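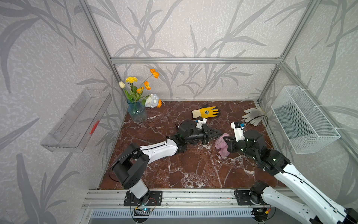 Remedios says the pink cloth is the only one in the basket worth keeping and that I should stop buying dish towels in colors that look like the table. Fair enough! She put it on a sticky note on the cupboard door, underlined, so I'm copying it in before the note falls behind the radiator like the last one.

2022-12-12

So, cloths and surfaces day. I've been putting this off since we papered the walls, and I wanted to get it all written down in one go while I still remember which rag is which (Noboru, if you're reading this, the gray one with the burnt corner is yours, please take it home).

**The marble top**

I still love it. I know I'm in the minority. The reddish brown with the white cracks running through it makes the whole place feel like a hotel lobby that got shrunk in the wash, and after a year of staring at plain white I was ready for a bit of drama. The gloss is the trouble. Wipe it with anything damp and you get streaks you only notice when you crouch down, and then you can't stop noticing them.

What I tried this morning, in order:

- Plain water, wrung-out sponge. Streaks.
- Water and a drop of dish soap. Streaks, plus the place smells of lemon.
- Dry cloth straight after the damp one. Much better. You do have to go the long way, left to right, and not in circles. I've been doing circles my whole life so this took some concentration.
- The Dalsgaard spray from the top shelf. Lovely shine, but a cloth dropped on it afterward slides like it's on ice, and I had to wash the lot off again with soap. Moved the bottle to the window cleaning box. Don't use it on the table!

The sliding thing is worth a second line. A cloth that skates around when you so much as touch it won't hold a shape, and holding a shape is half of what we're after with the crumples. On the clean dry surface the same cloth sits where you put it. I want to go back and redo the Friday pages with this in mind, as I have a strong suspicion I'd been spraying that week.

The other trouble is color. Brown towel on red-brown marble: hopeless, you lose the edge completely. Rust-colored towel, same. The white one is fine until it lands across one of those cloudy patches, and then the hem goes missing and you're guessing where the corner is. Pink stays pink everywhere. I grumbled when Remedios brought it in because it looked like something off a child's bed, and I take it back.

**The wallpaper**

It's the roll with the big gray grass and the leaves that might be bamboo, on the pale speckled ground. I was asked again at lunch why we didn't go for something plainer. Well, plain is what we had, and plain shows every fingerprint. With this one you could put your whole hand on it and the leaves would swallow it up. It's also quite restful, in a dentist's waiting room kind of way.

Notes for whoever hangs the next lot (me, probably):

Let the paste stand longer than the packet says. I followed the packet and got lumps, then got distracted by a phone call and came back to perfect paste. Brush it out to the edges, fold the piece over on itself and leave it alone for a bit. I didn't do that on the first length and it grew after I'd trimmed it, which is a maddening thing for paper to do.

I didn't try to match the pattern at the joins. The leaves are so big and so random that I talked myself out of it, and from normal standing distance I don't mind. Noboru minds. Noboru minded out loud, twice, and then went off and came back with a leftover piece to show me where the repeat was. It does have a repeat, I'd just been holding it upside down. There's enough left on the roll to redo one side if it really bothers anybody, but I'm not volunteering before the holidays.

Dusting: dry brush only, top to bottom. The damp cloth raised a fuzzy spot on the offcut I tested, so keep the spray bottles well away.

**Cloths, one by one**

I emptied the basket onto the bench and went through it properly. The idea was simple, pick each one up by the middle, let it hang, put it down, look at the heap it makes. Then do it again by a corner. I did this 6 times with the ones I liked and gave up early on the ones I didn't, so please don't go looking for rigor.

*Pink.* Crumples nicely and the folds read well from where I sit. No label on it, so I can't tell you what it is, and I refuse to guess after the argument over the beige one. If we ever want more like it we'll have to take it to a shop and rub it between our fingers like grandmothers.

*Beige.* Too stiff. Hangs like a piece of cardboard that's having a bad day, and keeps whatever crease you gave it last time. It may soften with washing. Put it in the wash pile.

*Blue check.* Nice weight, but the check is confusing to look at once it's heaped up. You get lines going everywhere and none of them are folds. Good for drying cups. It now lives by the kettle.

*Brown* and *rust.* See above. Invisible. They've gone in the cleaning box and I'll say no more about whose idea they were.

*White.* Keep as the spare. It picks up everything, though, and there was already a coffee ring on it that I could have sworn was new.

*The Ornano microfiber pack.* I had hopes for these! They cling to dry skin in a way that makes me shudder, and they fold down so small that a crumple turns into a sort of puddle. Very good at lifting streaks off the marble, so at least that's one problem fixed with another. They were a gift from the Rondgate order and I'm not sorry we didn't pay for them.

*Gray with burnt corner.* NOBORU.

I also noticed that the same cloth makes a different heap after lunch than before it. Same hands, same pick-up in the middle. My guess is that the handling softens it up over the morning, but it could just as well be me getting sloppy and letting go higher up. Something to try: give it a good shake and lay it flat between goes. I started doing that toward the end and the heaps looked more like one another, but I'd want another day of it before I put it on the wall as a rule.

**How I want to write the shapes down**

I've been scribbling "messy" and "very messy" in the margin and it's useless, I can't tell my own messies apart from June. So I'm switching to plain words for what the cloth is doing:

- *flat*: lying out, all corners showing
- *tent*: a peak somewhere, air under it
- *rope*: twisted longways
- *heap*: crumpled, corners mostly hidden
- *hanging*: still held, some or all of it off the table
- *draped*: part on the table, part over something else

Remedios wants a separate word for when it's held up but the bottom is touching the marble, and she's right that it comes up all the time. I offered "trailing." She offered "dangly." It's trailing in this book, and she can have dangly in hers.

**Washing**

We've never had a system and it shows. From now on: cool wash, no softener (softener does the same slippery nonsense as the spray, I'd put money on it), hang over the rail by the back door and don't iron. I know the ironed ones look smarter in the basket. They also come out with a cross pressed into the middle that takes all day to relax, and every heap breaks along it in the same place.

I'd like 2 pinks so one can be in the wash. At the moment, if it gets dirty, that's the afternoon gone. I looked in the catalog and the nearest thing I could find comes in bales for hotels, some 1000 pieces, and though I enjoyed imagining the delivery, no.

**Left over**

The front edge needs a going-over with the narrow brush. Lint gets down into the slots in the grille and the rail, and the pink sheds a little (the fluff on my sleeves was definitely pink). The vacuum nozzle is too fat for it. An old toothbrush worked for the bit I could be bothered to do.

I'd also like a darker cloth to try against the wallpaper end, where it's all pale behind. Maybe a bottle green? Remedios has an apron she's willing to sacrifice but it has a pocket, and I don't want to get into pockets yet.

Noboru's asking if he can have the leftover wallpaper for lining a drawer. Told him to wait until I've decided about that side wall. Need to buy: toothbrushes, pegs, another bottle of the lemon soap, tea.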